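Club forum > Build log > Can task, Somport arm

saritz_lane
We meet Sunday and the can task still isn't reliable. The arm has to find each can and set it upright by the gray cabinet. Wrist view:
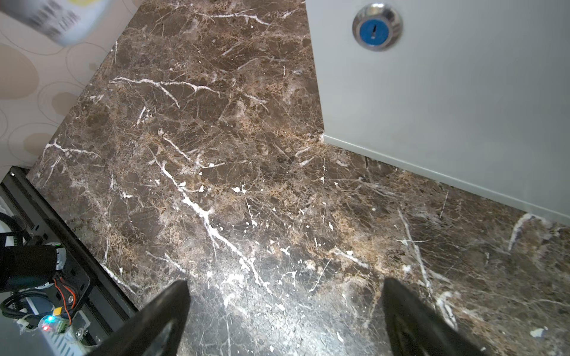
Gripper open, facing the cabinet lock.

tobias_k2
Your fingers are too wide on approach. Hellville ran theirs half closed and lost fewer cans.

saritz_lane
Half closed knocks over the neighbors. We tried it for 16 runs. My notes on cans lying on their side are below.

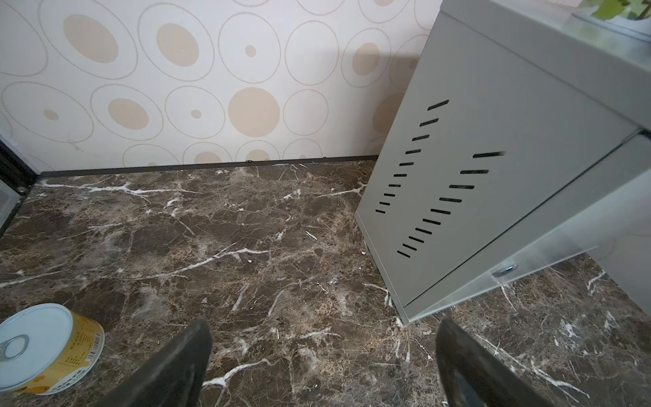
166 words · 2 min read

Short version: come in from the lid end, slow down early, don't trust the depth reading on shiny stone.

mudflap
Slow costs points. I'd fix the camera angle first. We logged over 2 hours on the bare corner just to get the floor line right.

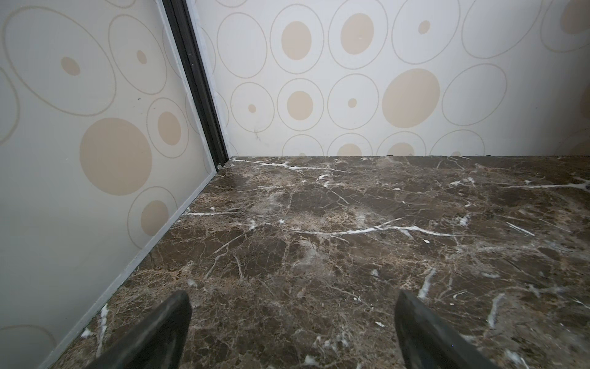 ait_brahim_fan: Disagree with mudflap. The Ait Brahim rules score placement, and time only breaks ties.

mudflap
Ok, I had last season's sheet. Still say camera first.

saritz_lane
Fine, camera first. Then we go back to the full set, with the cans spread out

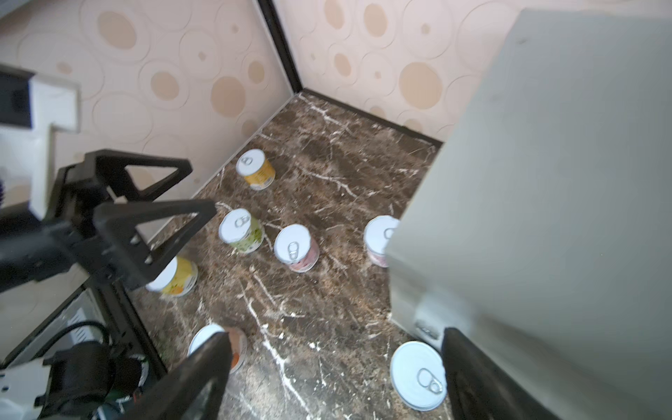

and no resets between picks. If it misses one it moves on to the next. I'll post the config tonight.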